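How do I get a sweat stain out of a cap without wrecking the brim?

Berhanu Kahsay
28 Sep 2020

I started hiking in June and I love it, but my favorite cap now has a white crusty line right across the front. Can I throw it in the washer? It's cotton with a stiff brim and I've only had it 4 months. All tips welcome!!

Griet Van Acker

Oh, you can totally save it! Please skip the washer though, I lost two good caps that way before I learned. Fill the sink with cool water and a squirt of dish soap, push the cap under and leave it for 2 hours. Then go at the salty line with an old toothbrush (small circles, not too hard) and rinse until the water runs clear.
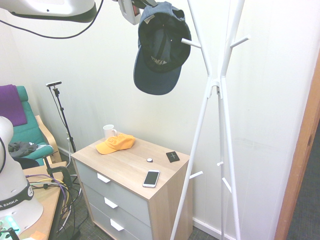
Drying is the part I get excited about, because it's where the shape gets saved. Stuff the crown with a small towel, set the cap over a bowl and keep it out of the sun. Once it's fully dry you can put it anywhere you like. I'm a big fan of hanging a cap upside down on a coat rack hook, with the open side facing out, so air gets to the sweatband between walks. Mine has a gray-blue band and I give it a quick wipe with a damp cloth after every long hike. It makes such a difference!

Tamiru

dishwasher top rack, no heat. works for me

Griet Van Acker

Tamiru, I'd be careful with that one! If the brim has cardboard inside, and older caps often do, it'll go soft and never come back. Flick it with your finger first. A hollow sound usually means cardboard, so spot clean only.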